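# Can a robot clear up after dinner yet?

Project report, second term. Theda Hollmann

I picked this topic because I was tired of being told that the home robot is two years away. It was two years away when I started secondary school. My supervisor said that being tired of something is not a research question, so I turned it into one: if you give a robot arm an ordinary kitchen job, how much of the job does it do, and how much has been done for it before anyone presses start?

## What I looked at

I worked with the kitchen tasks in Prulora, the simulator our department uses. The job I chose was clearing: dishes are left on a worktop and the arm has to move them off it. I used the control policy that comes with the course materials, trained by a student before me, and I did not retrain it. I also read the public claims of two firms, Stukier and Festeck, who both say their arms can handle "everyday household tasks". Neither gives a list of the tasks.

I ran 400 attempts between February and the end of term. An attempt counted as a success only if the item ended up upright in the target area with nothing else knocked over. I set that rule before the first run and kept to it, although I was tempted several times to let a bowl on its side count as "moved".

## The kitchen is already tidy

My first complaint is with the setting. Real kitchens have a kettle flex across the worktop, a damp cloth, post, somebody's keys. The simulated one has a long stretch of clear wood and a few things at one end of it. Nothing is sticky. The light never changes. A person would clear that counter in seconds without stopping their conversation, and I think it matters that we test machines on a version of the job that has had most of the job taken out.

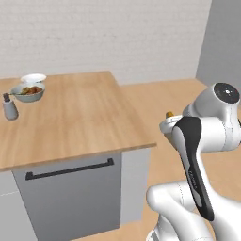 Even so, the arm struggled. Out of 400 attempts it succeeded in 105. That is a little over one in four, and I would not keep a flatmate on those terms. The commonest failure was closing the gripper too early, so that the fingers met above the rim and the arm then carried nothing, with great care, to the target area. The second was pushing one dish into another during the approach. The policy does not seem to know that it has missed. It finishes the routine and stops.

Food in a dish is a separate problem. The simulator treats the contents as fixed in place, so tipping a bowl costs nothing. I did not mark this down, as my rule only covered the dishes, but I now think the rule was too kind. Anyone who has carried leftover stew across a room knows that keeping the bowl level is most of the work.

## What the simulator hides

Prulora resets itself. I press a key and everything goes back. In a real flat, somebody has to pick up the pieces, and that somebody should be counted as part of the system. Patwary, the logging tool I used, records time per attempt but has no field for human help, which I think says a good deal about what people building these systems expect to be asked.

I also looked at what happened when I changed the task slightly. Moving the dishes closer to the edge made results worse. I did not run enough of these to put a figure on it, so I will only say that I stopped looking forward to them.

## Where I might be wrong

My policy had 2000 training demonstrations behind it, and better ones exist. A stronger policy would beat mine, maybe easily. My supervisor also pointed out that I chose a strict rule and then complained about the score, which is fair. Shop-floor work may be a better case for machines too: parts arrive in the same place each time, and nobody leaves a spoon in them. I did not test that.

What I can say is limited to one arm, one simulator and one chore. For that chore, the claim that robots are ready for household work did not hold up, and it failed under conditions far easier than a household.

## If I did it again

I would write down every bit of help the arm gets, starting with who put the dishes where they are. I would add loose contents to the bowls. I would also like to time a person doing the same job badly, one-handed and on the phone, because I suspect that is the standard a home robot has to reach before anyone pays for one.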